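Home | Issues | Browse | About | Submit
Reading time: 6 min
Shares 16 | Comments 33

3. The Blue Gear as a Teaching Piece

We came to gears by way of a problem with our first kit, the Urkurton set. Its wheels were small and gray, and people working in pairs kept losing track of which part they were talking about. For the Clestholm workshop we went looking for one large part that could carry a whole lesson, and we were delighted with how much a single spur gear had to offer. A spur gear is about as plain as gears get – a disc, straight teeth on the rim, a hub in the middle – and yet it kept our groups talking well past the end of the hour.

3.1 The part and its mounting

The gear used in all the sessions is blue plastic. It lies flat on a long aluminum extrusion rail, with a raised hub at its center and a short metal shaft standing up out of the hub (Figure 1). We like this layout very much. With the gear lying down, people on any side of the bench can look straight into the teeth, and the shaft gives them something to point to when they say "the middle."

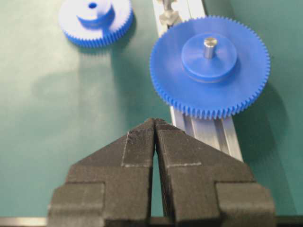

Figure 1. Large blue spur gear on its aluminum rail, with raised hub and metal shaft.

The teeth are small and evenly spaced, and there are a great many of them. Our early worry was that learners would find such a fine rim hard to read. The opposite happened in the February pilot! People ran a fingernail along the edge, heard the clicks, and began asking about pitch before we had brought up the word. The color helped too, as the tips catch the light and look a little paler than the disc behind them.

3.2 Words people reached for

We collected 187 written remarks from 33 learners, each made while looking at the gear and before any teaching. The richest ones dealt with the rim: "like a coin," "like a bottle cap," "a saw that goes nowhere." Remarks about the hub were fewer and more practical, and most of them asked how the wheel was held to the shaft.
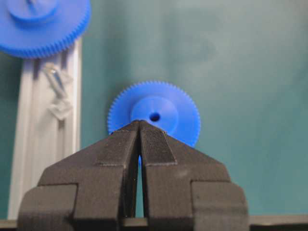 That question turned out to be a wonderful way into the second half of the lesson. A wheel that slips on its shaft passes on no useful turning, however well its teeth are cut, and learners who had asked about the hub got to this idea quickly. We then handed out the Pons worksheet, in which a small gear drives a larger one and the learner works out the change in speed. Groups that had spent longer on the rim wanted to count teeth first, and we let them.

The Ikum version of the lesson drops the worksheet and gives the time to drawing. We describe it in Section 4, together with the changes we made to the order of the questions.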